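Leave the wires where people can see them

Graciela Zapata

When the Coltstead workshops opened to visitors in April, several people told me the place looked unfinished. They meant the cables. I think the cables should stay as they are.

A loose lead can be followed by eye from one end to the other. A plug you can see is a plug you can pull out and check. Once everything has gone into a sleeve or behind a panel, a small fault means 16 screws and most of a morning, and then the panel has to go back on.

Trunking has its place. Anything people walk over should be covered, and I would not argue for bare leads in a school. But much of the tidying I see is done for the brochure. Sengar spent four weeks boxing in its benches and has opened up 12 of them again.

I would sooner have the mess and be able to mend it.
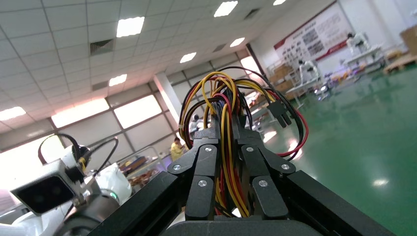 Yellow, red and black wires looping above a gripper, with black plug connectors hanging at the right.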